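Sorting the drawer, finally

Sep 4, 2020

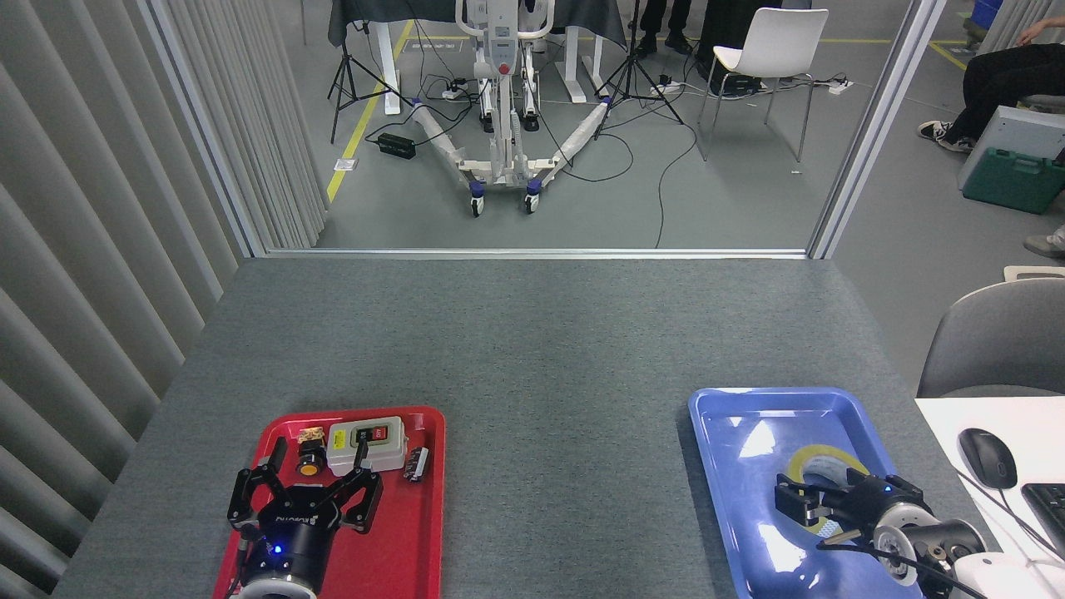
Red tray, blue tray.

Right. So the kitchen drawer. You know the one, I've moaned about it before. Batteries, string, keys to doors in flats we left years ago, soy sauce sachets, a candle shaped like a 4 (who was four??). I said in spring I'd sort it and then it was summer and then it was September.

Anyway did it this morning. Took most of a pot of coffee.

Method, if you can call it that. Tipped the whole lot on to the floor. Sat down next to it. One pile to keep, one pile to go, no third pile. The third pile is how the drawer happened in the first place. My mother had a third pile and it became a room.

Keeps: scissors, the good tape, tape measure, one torch, matches, 20 rawlplugs because I always need rawlplugs. The little brass hook from the house in Hirkberg, which has no use at all, but I unscrewed it myself on the last day with a butter knife and I'm not throwing it out. The spare key. A tiny screwdriver from a cracker which is honestly the best screwdriver I own.

Goes: pens. So many pens. Tried every one on the back of an envelope and most of them just scratched. Takeaway menus, including one for Aydoğan, which shut, and I sat there reading it like a letter. The lamb thing with the aubergine. The rice. We used to go after the late shift and they'd bring tea without asking. Kept the menu in the end. So there's my rule gone by half ten.

Also found: a Tetari bus ticket, number 2621, no idea why I saved it. Must have meant something at the time. A good day out maybe, or I just never emptied my pockets. It's gone a sort of purple colour. Binned it, then took it out again, then binned it properly.

Foreign coins were the hard bit. Not worth anything, 76 of them (I counted because I was avoiding the cables). Put them in a jam jar on the windowsill. They look quite nice with the sun on them, which means I've moved clutter from a drawer to a windowsill, but never mind.

Cables. Don't talk to me about cables. I have a phone charger for a phone I dropped in the canal at Oltireck. I have three of the same flat grey lead and nothing in the house it fits. Bag, knot, out to the hall before I could think about it. Bit sweaty by this point, floor is hard, knees not what they were.

Wiped the drawer out after. Crumbs, a dead moth, something sticky in the back corner that needed hot water and a knife. Lined it with leftover wallpaper, the green one, and stood admiring it for longer then I'd like to admit. Put the keeps back in. It shuts! First time in years it shuts without you having to shove your hand in and flatten everything.

Somebody left a comment on the last post saying they'd got rid of 200 things in a month and felt lighter. I don't feel lighter, I feel like I need a bath. But I did open the drawer twice this afternoon just to look.

Next is the cupboard under the stairs and I'm already making excuses. It's got the tent in it, and the paint, and the box marked MISC which I taped up one November and have been scared of ever since. Might do the bathroom shelf first, that's mostly old suncream.

Got to go, potatos are boiling over.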